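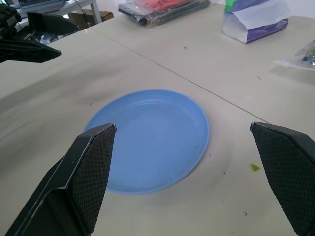
Photo: Faith Makokha / Skultia

12th March

Sunday and I'm doing rules. Coffee went cold twice. Writing this fast before I forget what I decided, then bed.

So. The table rules. Hägglund wants a clean draft first thing tomorrow and what I had at noon was three pages of people's comments stuck together, half of them contradicting the other half. Now it's 16 rules on two pages. Was 23 at lunch. Cut anything that started with "try to." If you can try to do it you can also not do it, and then what am I checking.

Faith's picture is going on the front. Blue plate, both fingers wide open, crumbs. She put it in the thread with no comment and I kept going back to it all afternoon. The plate is the only thing on that table anybody was going to write in the log. But there's a green bit of something by the right finger, dark specks, a thin strand next to the plate, tissues at the back, a bag, some flat plastic package. None of it on the object list. Old rule 2 says "work surface should be reasonably clear." Reasonably! I wrote that one, in January, and I was pleased with it.

New rule 2: if it's on the table it's on the list, or it comes off the table. Wipe before every block. Crumbs count.

Long back and forth with Faith about whether crumbs count. Her side: real kitchens have crumbs, so why are we training for a table no one owns. Fair. I don't want a spotless table either. I want to know which kind I've got. So we split it, two table states, "clean" and "lived in," you pick one before the block starts and it goes in the header. Lived in means you put the mess there on purpose and you name it. Tissue pack, fine, write tissue pack. A mystery green triangle is not a table state.

She said ok to that. Then sent me four more messages about the word "mess." Changed it to "background items." Fine.

Rule 5, finger pads. Look at the edges in her shot, gray scuffing all along the ridges. Shell scuffs I can live with, it's cosmetic as far as I know. Pads are a different thing. We have no rule on pads at all, none, people swap them when they feel like it and don't write down when. Draft says: check pads at start of shift, both arms, wipe, log the change date, never swap just one pad of a pair. Hägglund will ask for a wear limit with a number on it. I don't have a number. Not going to make one up on a Sunday. Put "limit to be set" and my name next to it.

Rule 6, start pose. Fingers fully open, nothing held, object in view of the wrist camera before you hit record. Short rule, I like it. Stole the wording from the old sheet somebody taped inside the cabinet door, no idea who wrote it. Better writer than me.

Rule 7, the seam. Dark line across the table, and I've been looking past it for months. Do we put objects across it? On it? Near it? A thin plate sitting over a joint may not sit the way it does on flat. Wrote: no object placed on the seam unless the task says so. Keep 70 millimeters clear for anything flat. Picked that off the placement mat, so at least it's a number that already lives somewhere. Check the mat tomrrow, I was reading it off my own old notes.

Rule 9 is the safety one and it gave me the most trouble. Two arms over one table and people reaching in to fix the object. The draft now says hands stay out until both arms are paused, BOTH, not just the one you're using, and the pause is confirmed out loud if two people are on station. Someone commented that it slows resets down. Yes. It does. Leaving it. If Stillix want their blocks faster they can have fewer resets, they can't have hands in there. Must remember to say it nicer than that on the call.

Also no phones, no snacks, no loose bags in reach of either arm. Separate rule, rule 10. Bags catch. The clear ones worst, hard to see. Went back and forth on tissues. They're soft and they're useful. Tissues go off the table unless listed, same as everything else, no special case. I want zero special cases.

The Ditance numbers. Ran the check on the last delivery again after dinner. 4,000 episodes, 793 with something on the table that isn't in the header. I sat there a while. Nearly one in five. Most are probably harmless, a speck, a wrapper at the back. But we told Stillix the object list was complete, in writing, and it isn't. So we have to tell them. Not after the new rules land, before. Asked Hägglund by message, no answer, it's Sunday, he has kids.

Do I relabel or throw out? Leaning relabel. Add the items to the header, mark them "added after," keep the old header next to it so anyone can see what changed. Rule 14 now: never overwrite a header. You add a line with your initials. Should have been rule 1 from the start, really.

Faith thinks 16 is still too many for one person to hold in their head at the station. She's right and I don't know which to drop. Maybe a short card with the ones you need with your hands full (table, pads, start pose, hands out) and the rest stays in the binder. She offered to make the card. Said yes before she could take it back.

Things for tomorrow:
send draft to Hägglund before nine
measure the seam clearance properly
pads, order spares, ask who has the old change log if there ever was one
draft the note to Stillix, short, no excuses in it
ask Faith if I can crop her photo. Would rather not crop it. The stuff at the back is half the point

One more and then I stop. Rule 12, "operator signs off on the table before the block." Sign off how? With what? It says nothing. Changing it to: take one still from each wrist, look at it, list what you see, then start. Takes a minute maybe. Somebody would have had to type "green fragment" into a box and would have gotten up and wiped the table insted.

Ok. Saved, backed up, laptop shut. Forgot to call Mom. Calling her tomorrow at lunch.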